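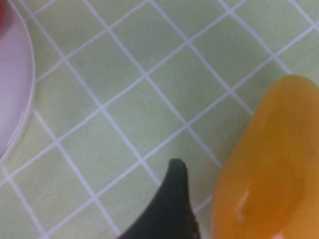
Madigan Home Repair Club – Kitchens and Tile

Cleaning white grout on a green tile countertop without making the tiles dull

Posted by nenell_kitchen, 27 Oct 2026

Hello to all. In January we moved into a flat where the kitchen counter is made of light green tiles, laid on the diagonal, with thin white lines of grout between them. I like it very much and I don't want to replace it. My husband would prefer one long piece of wood, but this is another discussion.

My problem is the grout. On the part where I put the plates and cut the bread it takes color quickly, mostly from tea and from tomato. The tiles themselves have a soft, matte surface, not a shiny one, and I am afraid that a strong cleaner will leave spots on them. The former owner left us a bottle with the name Trosten on it, but the label is so worn that I cannot read what it is for, so I have not opened it.

What I have tried until now: warm water with dish soap and an old toothbrush. It helps a little, but after one week I am again at the same place. Is it possible to seal the grout when the tiles are already many years old? And must I seal the tiles also? I would like to do it myself, the counter is not big.

Thank you in advance, and excuse my English please.

Karine MacPherson

Hello, I have had a tiled counter for 20 years, so I can tell you how I do it. English is also my second language, so we are two.

First, please don't use the bottle without a label. Take it to the place where they collect old chemicals. Also don't use vinegar or lemon on the grout. Many people recommend it, but acid eats the grout slowly and it becomes rough, and then it takes the stains even more easily.

I make a thick paste from baking soda and water. I put it only on the lines, leave it for 5 minutes, and brush softly along the line. Then I wipe with clean water, two times, because the powder likes to stay on matte tiles and makes a gray film. Maybe the dullness you are afraid of is only this film. Try first in a corner behind the bread box or some other place that you don't see.

Yes, you can seal old grout. It must be clean and completely dry, so don't cook there the evening before. I wait 3 days after the washing. Buy a sealer that says on the package it is suitable for kitchen counters, and put it on with a small brush. What falls on the tile you should wipe away at once. If your tiles are glazed, they don't need sealer. If you are not sure, put a drop of water on one tile and look after some minutes if it went in and left a dark spot.

I repeat the sealing every year, before the holidays. For the tea there is no secret, I put a saucer.

vakley80

just use bleach pen, works for me. open window

nenell_kitchen

Thank you Karine, this is very clear. I made the test with the drop and it stayed on top, so I understand that the tiles are glazed, only matte. I will begin with the paste behind the stove, where also the grease is. For the bleach I will wait, I have a small child who eats everything from the counter.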